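Asuka Ikeda began repairing umbrellas at her kitchen table. Four years on she has a small workshop in Postau, open every day except Friday, and 1,284 repairs in her notebook.

“People bring in the ones they can't replace,” she says. “It might have been their gran's, or it's the only one that fits in their bag. The cheap ones come in too, and I don't turn them away.”

Most jobs are a bent rib or a cover that has come off at the tip, and take her 21 minutes from start to finish. Springs are harder. She used to order them from Frade, but the firm stopped making the short size in June, and she now cuts down longer ones by hand.

“It's slow, and my thumbs don't thank me for it,” she says. “But a spring that's a bit too strong will wreck the catch within a month.”

She keeps 38 old frames for parts, hung from a rail — the oldest has a cane handle and no cover at all.

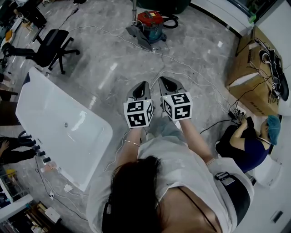 Prices are kept low. A rib costs the same whatever the umbrella, and she will sew a tip back on for nothing if the customer is happy to wait.

Would she take on an apprentice? “I'd like to, but there isn't the money for two. I do run a class on Saturday mornings, and a few of them are getting good. One lady did her whole street's.”

The next class covers handles. Learners should bring their own umbrella, broken or not.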